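Bench cells > Practice and standards > Cable strain relief on two-arm cells: where do you put the fixed point?

mkessel_204
We are rewriting the bench rules for our two-arm paper handling cells and cannot agree on cable routing. The draft says every cable that crosses a joint must be tied on both sides of it, with a free loop between. Our Swanepoel checklist only says "secured". What do other shops write down?

torque_ledger
Both sides, loop in between, and the loop gets checked with the arm at full reach and fully folded. Written that way since January. Before that we had two connectors pulled at the wrist.

Prirdale_bench
Agree on the loop, disagree on ties both sides for every joint. On a small arm the ties end up doing the bending. We fix at the forearm and at the base and let the run past the shoulder hang outside the arm.
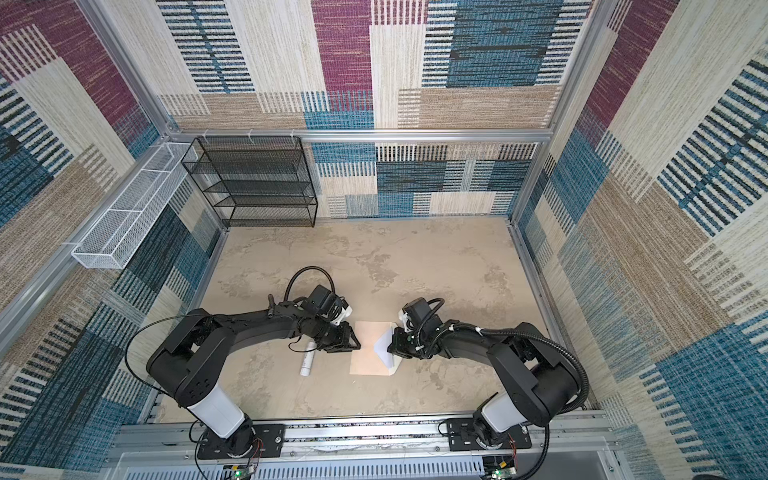

The condition is that the loose part must not reach the work surface in any pose used by the program. With paper and card on the floor of the cell, a cable that sweeps low will move the sheet before the gripper does. We test it at slow speed with both arms running, 8 cycles, before sign-off.

mkessel_204
Is that 8 cycles per job or per cable change?

Prirdale_bench
Per cable change, and again if the wrist camera is remounted.

torque_ledger
Slow speed proves clearance and nothing else. Loops swing at working speed. I would not sign that off.

Beryl Hulme
Moderator hat off. Zastollow had the same argument and settled on 2 slow passes for clearance, then 3 at working speed with the doors closed. Ties are trimmed flush and replaced, never re-tensioned. Their sheet also covers loose stock: anything not in the current step comes off the floor unless the program expects it there.

torque_ledger
The loose stock rule is too strict for folding work. Parts wait on the floor all the time.

Beryl Hulme
Then list them in the program header. The rule allows it.

mkessel_204
I will take the slow and fast passes and leave the number of ties to the cell owner. Does anyone have the Curosar wording for exposed boards under the arm bases? Ours says "guarded" with no distance.

Prirdale_bench
Not here. We fit a cover plate and note it on the cell card.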